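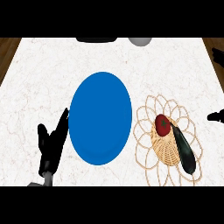 A tabletop in the Wullance simulator, with an empty blue plate, a small basket on a woven mat, a tomato, a zucchini and parts of both robot arms.

Humico Releases Wullance 2, Says Simulator Scores Should Come With a Warning

New version of the two-arm planning and testing software reports disagreement between simulated and real runs by default

GROSTSTEAD, November — Humico today released version 2 of Wullance, its software for planning and testing two-arm robot work on tabletops. The release adds a new grasp planner, a rewritten perception module and a report that many customers asked the company to leave optional. It is switched on by default and can't be hidden from the summary page.

The report is called the gap sheet. It lists every task a robot controller passed in simulation next to its result on real hardware, when there is one. When there isn't one, the line reads "untested." Under the old version, those same lines showed a green bar.

"We sold that green bar for two years, and I was never comfortable with it," said Man-lok Liao, who leads simulation at Humico. "A rendered tomato has whatever friction we typed in. If the controller does well with it, we have learned something about the controller and the number we typed. I would like people to stop there until they have run it on a bench."

Wullance 2 ships with 19 kitchen and table-setting tasks. Most of them ask a controller to move produce between a basket and a plate, with two arms working from opposite sides of the table. The tasks are small on purpose. Earlier versions included long routines with many steps, and Humico found that one overall score for a long routine told customers very little about which step was failing.

The produce tasks also exposed a weakness in the company's own perception code. In internal testing, the old module handled a tomato by itself without much trouble. Put it against a dark zucchini that hung over the rim of a basket, and the module often drew one outline around both. The planner then chose a grasp point in the middle of an object that did not exist. The simulator sometimes let the grasp succeed anyway.

"That one bothered me more than the failures did," said Chin-lung Su, who wrote most of the new perception module. "The vision was wrong, the grasp was wrong, and the score was right. We went back through the old logs and found more of them than I wanted to find."

The new module keeps separate outlines for touching objects and passes its doubt along to the planner. If the planner can't tell which object it would be closing on, it stops and logs the reason. Humico expects some customers to see their scores fall after upgrading. The company does not consider this a bug and asks that it not be filed as one.

Results from Humico's own testing are included with the release. The company ran 2000 simulated trials of the basket-to-plate task using the new planner and its standard controller. Of these, 887 ended with the right item on the plate and nothing else moved. The looser rule used in version 1, under which any item on the plate counted, would have given a higher figure. Humico has chosen not to print it.

Real-hardware testing is much thinner. Only 13 of the tasks have been run on physical arms at the company's Groststead lab, and the remaining six carry the "untested" label. Humico makes no claim that the simulated success rate will carry over to any customer's site. Lighting, worn finger pads and camera mounts that have slipped a little can each be enough to change the outcome.

The release is also plain about what the software leaves out. Wullance 2 does not model soft or bruised produce. Woven items such as baskets and placemats are treated as rigid, so a gripper finger that would snag on a loop of cane in real life will slide past it in the simulator. Coordination between the arms is limited to avoiding collisions and handing over turns. It doesn't cover both arms lifting the same object.

Kovalchuk, a packing equipment maker that has used Wullance since its first version, tested the new release before launch. The firm kept the gap sheet on and reported that it dropped two planned demonstrations after reading it. It also complained that the new planner is slow to give up on a blocked grasp, a complaint Humico accepts. A fix is planned, with no date attached.

"People ask me if this means robots are ready for kitchens," Liao said. "I don't know what ready would mean there. I can tell you which tasks passed, under which settings, and which ones we haven't tried on a real table. Anyone who offers you more than that from a simulator should be asked for their logs."

Availability

Wullance 2 is available now to current license holders at no added cost. Task files from version 1 will load, but their scores must be run again before they appear in reports. Full trial logs, including the failures, come with the download.

About Humico

Humico makes control, perception and planning software for robot arms. The company is based in Groststead, where it also runs a hardware test lab. Customers who want to compare their own bench results with the published logs can send them to the Wullance team through the support desk — unedited, please.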